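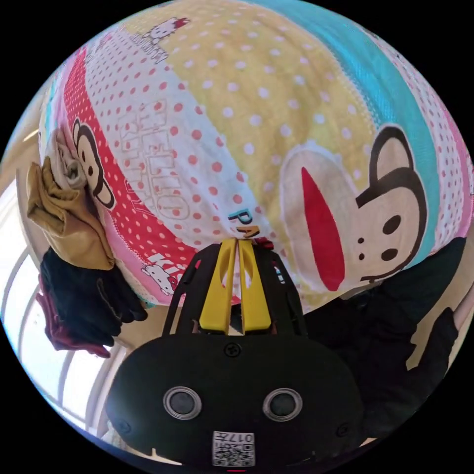 Fig. 1. Printed fabric, monkey motif with spots. Pattern and colour, see section 3.

Interiors 1: Soft Furnishings in Small Rooms
Handout 7, notes to go with the slides
Tutor: Pallavi Dhillon

1. Before you start
Measure twice. Width of window, drop, depth of sill. Write it down in mm, not "a bit over my arm". Last year's group lost a whole session to mixed units.
Note which way the room faces. North light = greyer, colours go flat. South light = yellows get stronger, reds can shout.
Doors: which way do they open? Do they hit the curtain when it's pulled back? Madhu Saxena will show the Dreltstead flat plan again, it has exactly this problem in the back bedroom.

2. Curtains, the sums
Fullness = how much wider the fabric is than the pole. We use double for pencil pleat. So pole of 800 mm, you want 1600 mm of flat fabric, plus side hems.
Pattern repeat: distance from one motif to the next same motif going down the cloth. Large repeat means more waste. With a repeat of 400 mm every drop gets rounded UP to the next multiple of 400. Drop of 1729 mm incl. hems becomes 2000. Yes it hurts, budget for it.
Plain cloth, no rounding. Small spots, hardly any. Stripes running down, none, but check they run straight before cutting.

3. Pattern and colour
One large pattern per small room is plenty to begin with. Then a small one in a colour taken from the large one. Then plain.
Scale is the thing people get wrong. A big motif on a small cushion gets chopped up, you end up with half an ear. Same motif across a bed or a full curtain reads fine.
Spots mix well with stripes if the ground colour matches. Try it with scraps first, pinned up, looked at from the doorway.
Children's rooms: put the loud print on things that are cheap to change (bedding, cushions) and keep walls and flooring quiet. Hemant Dwivedi disagrees and likes it the other way round, ask him in the crit.

4. Linings
Standard, thermal, blackout. Blackout is stiffer and heavier so check the pole fixings, esp. on plasterboard.
Interlining only if there is room for the stack-back. On a narow window it eats the light.

5. Samples
Lellico book and the Yadav book are both in the tall cupboard. Sign them out. Vurkness swatches stay in the room please.
Handle the sample, scrunch it, hang it. Look at it by day and again under the lamp.

6. For next time
- measured sketch of one window at home
- fabric quantity worked out for a plain and for a patterned cloth, show teh working
- three swatches, stuck down, with a line on each
Žofie Tichý is covering the upholstery part, bring a pencil and the stapler list. Boards go up in June, sizes to follow.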